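Trying out the Nosby kitchen pack

I caught Saranya Marar on a video call in November 2020, between two meetings and a very late lunch. She runs the simulation side at Teltico, and I'd been playing with their Nosby pack all week (too much, my partner would say!).

"People want to start with the arm," she told me. "I tell them, start with the rack." So we did. She shared her screen and opened the fingers wide, with the black wire rack just past the left one and a white dish down by the housing.

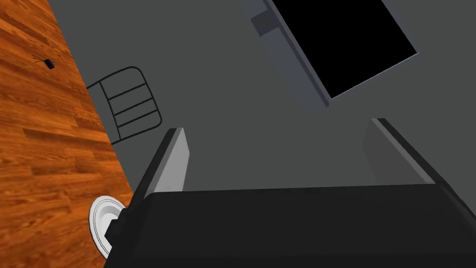 What you get for the money

The pack has 57 objects and 5 rooms, and I asked if thin stuff like wire gives people trouble. "Oh, constantly," she laughed. "My first try took 81 attempts." I felt much better about mine!

My one gripe is the manual, which is skimpy on grip settings. Saranya says a longer one is coming in June.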